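Temporary Walls and Open Ceilings
Handout 3: Panel partitions in rented halls
Course: Interior Fit-Out, second term
Instructor: Maarja Petrauskas
Notes revised in November with corrections from Darius Zariņš

Read this before the site visit. Bring a tape measure, a pencil, and the blank survey sheet from Handout 2. The sheet has a new column for ceiling services, which was missing last year.

1. What we mean by a panel partition

A panel partition is a wall built from flat, ready-finished panels that stand on the floor and do not carry any load from the building. It divides a large hall into smaller areas. It may stop well short of the ceiling, or it may go all the way up. In this handout we deal only with the kind that stops short.

Three terms will come up again and again.

Run: a straight length of wall between two corners or between a corner and a free end.

Return: a short length of wall that turns away from the run. A return stiffens the run and often hides something, such as a duct, a cabinet, or a column.

Joint: the line where two panels meet. A joint can be filled and painted over, covered with a strip, or left open as a thin shadow line.

Students often write "gap" on the survey sheet when they mean "joint." A gap is a fault. A joint is part of the design. Please keep the two words apart.

2. Surveying the hall

Start with the ceiling. Most people start with the floor plan, and the floor plan is usually good enough to work from. The ceiling is where the drawings are out of date. Lights get moved, vents get added, tracks go up for one event and stay for years.

Record the following before you draw any wall:

Height to the underside of the lowest fixed item, whatever it is.
Position of every air vent, measured to its center.
Position and direction of every rail or track.
Position of sprinklers and detectors.
Color and finish of the ceiling and of any exposed structure.

Note the direction of rails with an arrow on the plan. If a rail crosses the line of a proposed wall, mark the crossing point with a small circle and give the height of the rail next to it.

The Dumon hall, which we use for the main exercise, has a survey drawing made by Normunds Ramanauskas. His drawing shows the hall as empty. Use it for the column positions and the doors. Do your own survey for everything overhead.

3. Where the top of the wall goes

When a wall stops short of the ceiling, its top edge becomes something people look at. A person standing close to the wall looks up and sees the edge against whatever is behind it. With a white wall and a black ceiling, the contrast is strong and any dip or step in the edge shows at once.

Set the top edge with a level line from one end of the run to the other. Do not measure up from the floor at each panel. Hall floors are rarely flat, and a wall measured from the floor will copy every dip.

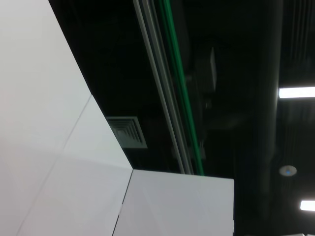 Black ceilings are used in halls of this kind so that the pipes, brackets, and cables overhead are less noticeable. The paint does a good job from a distance. Up close, light from the fixtures still picks out edges and metal parts, so bright items need a decision of their own. A pale vent or a colored strip on a black ceiling will draw the eye whether or not anyone planned it. On the survey sheet, list these under "bright items" and give the color.

A square vent with stepped louvers spreads air sideways in all directions. If a tall wall is placed close to one side, the air on that side hits the wall and runs down it. People who sit at the base of the wall will complain of a draft. You have two choices. Move the wall, or lower it enough that air can pass over the top. Blocking the vent is not a choice, and taping over part of it is not one either. The building owner will have balanced the system as a whole.

4. Joints

Decide early where the joints go. Panels come in fixed sizes and the joints follow from those sizes unless you cut. A wall made of whole panels is cheaper and can be taken down and used again. A wall with cut panels may look neater at the ends, but the cut pieces seldom fit the next job.

The panels in the Flasach system, used in our workshop, are 892 millimeters wide and 2,964 millimeters tall. Three panels side by side make a run of 2,676 millimeters before you add anything for the joints. Work out the length of your run in whole panels first, then see what is left over. Put the leftover at the corner where a return can take it up.

Where a wall is taller than one panel, there will be a second row and a joint running the length of the wall. Keep this line level and carry it around the corner at the same height if you can. A return built to a lower height than the main run is fine, and it is common around equipment, but then the horizontal joint and the top of the return should be planned together. If they are nearly at the same height and miss each other by a small amount, it looks like a mistake.

Open joints on a white wall read as dark lines. Their width must be even. Use spacers at the top, middle, and bottom of every vertical joint and leave them in until the fixings are tight.

Filled joints look better on the first day. They crack if the wall is moved or if people lean on it, and repairing them means repainting a whole panel. For walls that stay up less than a season, leave the joints open.

5. Finish

Matte white is the standard finish for this work. It hides small waves in the surface, and it does not throw reflections from the lights. It also marks easily. Handle panels with clean cotton gloves and stack them face to face with paper between.

Gloss or satin panels should be used only where they will be wiped down every day.

Light falls off toward the bottom of a tall wall when all the fixtures are overhead. The lower part will look slightly gray next to the middle even though the paint is the same. Do not try to correct this with a second shade of white. It was tried at Venckus and the two whites looked wrong in daylight. If the bottom of the wall needs more light, add a fixture.

6. Bracing

A straight run with no return will rock. The rule for our workshop system is one return or one floor brace for every three panels. Two rows of panels need bracing on both rows.

Do not brace to ceiling rails. They may look strong, and some of them are, but you will not know what they were hung to carry. Do not brace to vents, pipes, or cable trays under any conditions.

Ülle Lukoševičius will demonstrate the floor brace in the workshop. She has asked that everyone read the one-page sheet from Dreritz first. Copies are in the tray by the workshop door.

7. Order of work

Mark the line of the wall on the floor with tape, including returns.
Check the tape line against your ceiling survey with a plumb line at each end and at each bright item.
Stand the corner panels first and brace them.
Fill in the run from the corner toward the free end.
Set the second row only after the first is braced along its full length.
Check the top edge for level.
Remove spacers and tighten again.
Wipe down, working from the top.

Two people are needed to stand each panel. For the second row, use a platform and a third person on the ground.

8. Exercise

Work in pairs. Draw a wall for the north end of the Dumon hall with one long run and one return. The return should be lower than the run. Your drawing must show both faces, all joints, and the ceiling services directly above the wall and within one meter of it.

Hand in:

The completed survey sheet.
One plan and two elevations, all to the same scale.
A panel list with the number of whole panels and cut panels.
A short note, half a page at most, on how your wall deals with the nearest vent.

Drawings go in the flat box outside Maarja Rebane's office by 9 in the morning on the due date posted there. Late drawings will be marked but not discussed in class.

9. Common errors from last year

Ceiling shown as a blank sheet. Six pairs did this.
Joint lines drawn on the plan but not on the elevations.
Return drawn with no thickness.
Panel list that does not match the drawing.
Height given without saying where it was measured from. Write "from finished floor" or "from level line" every time.

Reading for next time: Handout 4, doors and openings in panel walls, sections 1 and 2 only.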